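Ticket 1734
Subject: Split rings do not stay in order on the round key plate
Opened by: Judit Orbán
Assigned to: Sushil Chaturvedi
Status: open, waiting for parts
Product: Gradura key plate, steel, with split rings

Judit Orbán wrote:

Hello, we use the Gradura plates in the key room at Rolthorpe. It is the flat steel ring with the big opening in the middle and the small holes along the outer edge. Each hole should take one split ring, and on the split ring comes the key tag. We are preparing a new plate for the second floor and I have two problems.

First, the split rings from the new bag hook into each other before they are on the plate. When I lift one, several more come with it, like a small chain. I lose a lot of time to separate them.

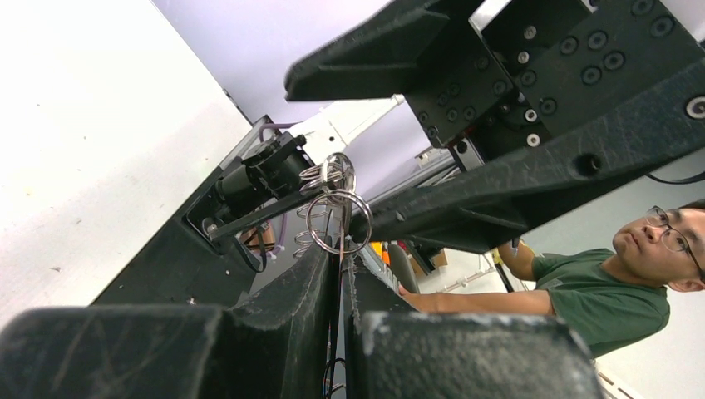

Second, some rings go through the hole easily and others stop after half a turn. I have tried to push them with my thumb nail and also with a small flat screwdriver, but the screwdriver leaves marks on the steel. I don't know if the holes are too near to the edge or if the rings are the wrong ones. The order number of the bag is 641. Could you please check if these are the correct rings?

Sushil Chaturvedi wrote:

Dear Judit, thank you for the clear message. I have looked in the parts list. Order 641 was packed at Nägeli and contains the standard ring, so the size should fit. There is also a thinner ring for the same plate and it is possible that both kinds came into one bag. Please could you do the following and write back what you find:

1. Empty the bag into a shallow tray, do not take the rings out by hand.
2. Put one ring that goes in easily beside one that stops. Compare the thickness of the wire.
3. Try the difficult ring in another hole on the opposite side of the plate.
4. Look at the cut end of the ring. If it is bent inwards it will catch on the steel.

Please leave the screwdriver away for the moment. A ring that was opened too wide does not close flat again, and later the tags can slide off.

Judit Orbán wrote:

I did the steps this morning together with Ottilie Bühler. The tray is better, thank you, they still hook together but I can see where.

The thickness is the same for us, we have no measuring tool, only the eye. The difficult ring is also difficult on the opposite side, therefore I think the holes are fine. The cut end is bent a little on the difficult ones. We put these in a separate cup, there are 34 of them.

We continued with the good ones on the white table. It goes well if the plate lies flat and the ring comes from outside over the rim. I left free holes between some of them, so that the tags for the store rooms can be added afterwards.
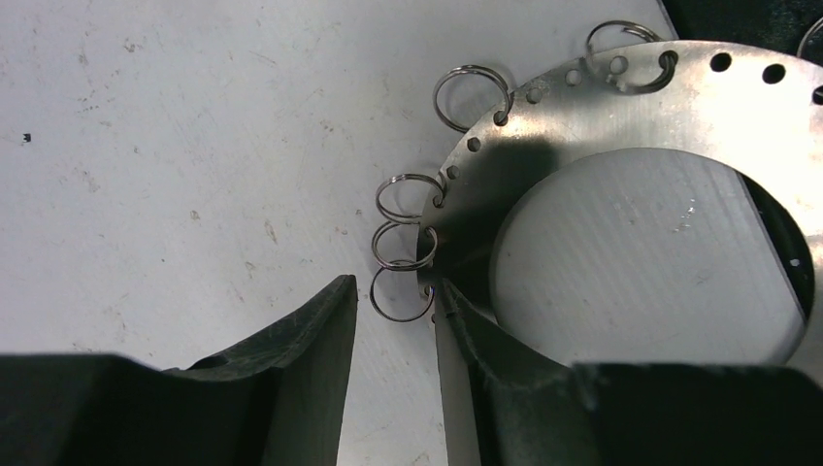

One more question about the order of the tags. On the old plate we started at the engraved mark and went clockwise. The new plate has no mark that I can find. Ottilie Gisler from the evening team says it does not matter, but when two people use the same plate I prefer to have a fixed start. Can I put a drop of paint next to one hole, or does it come off?

Sushil Chaturvedi wrote:

Good, then it is the bent ends and not the plate. I have asked Brigitta Hauser in the stock room to send you a new bag. Please keep the bent rings until she has written to you, she may want them back.

About the mark: paint comes off after some weeks of handling. Other customers use one coloured ring as the start. We have them in red and blue. I can add 2 red ones to the same parcel without cost, please tell me if you want this.

Judit Orbán wrote:

Yes please, red. One for this plate and one for the next. We need the plate ready before April, when the second floor opens again, so there is no hurry from our side.

Sushil Chaturvedi wrote:

Added to the parcel. I leave the ticket open until you confirm that the new rings go in without force.

Last change: January 27, 2020
Related article: Jistance help pages, "Removing a split ring from a plate"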